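Chapter 4
Inventory and the Cost of Holding Stock

4.1 Why firms hold stock

Inventory is any good that a firm owns and has not yet sold or used. It includes raw materials, parts, work in process, and finished goods. On the balance sheet it is an asset. In daily operations it behaves more like an expense, as it takes up floor space, ties up cash, and loses value with age.

Firms hold stock for two main reasons. Cycle stock exists when goods are ordered in batches larger than immediate demand. Safety stock exists when demand or delivery time cannot be known in advance. The two are often stored on the same shelf, but they respond to different decisions and should be computed separately.

Consider Rondden, a maker of pump fittings. The firm orders brass valve seats from a single supplier, Jelínek, in lots of 200. Use is steady at 200 units per month, so average cycle stock is half the lot size, or 100 units. If the lot size is doubled, average cycle stock doubles as well, while the number of orders placed per year falls from 12 to 6. Safety stock does not enter this calculation.

4.2 Ordering cost and holding cost

Ordering cost is charged each time an order is placed, whatever its size. It covers paperwork, freight minimums, receiving, and inspection. Holding cost grows with the quantity on hand and with the time it stays there. It covers capital, storage, insurance, and spoilage.
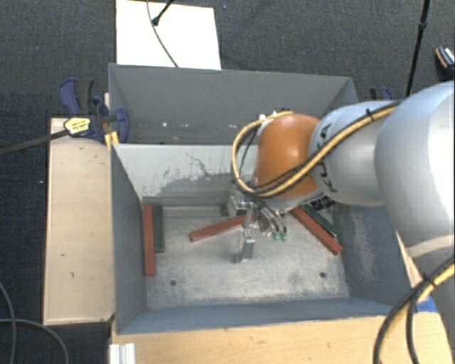

Handling labor and equipment may fall under either heading. A cost incurred once per delivery belongs to ordering. A cost that rises with the number of units kept belongs to holding. Costs that change with neither — the lease on a building already signed for, for instance — are left out of the lot size decision.

Section 4.3 derives the economic order quantity from these two costs. Section 4.4 applies it to the Lekalgate warehouse, which carries 717 separate items. Readers who need to review derivatives should do so before going on.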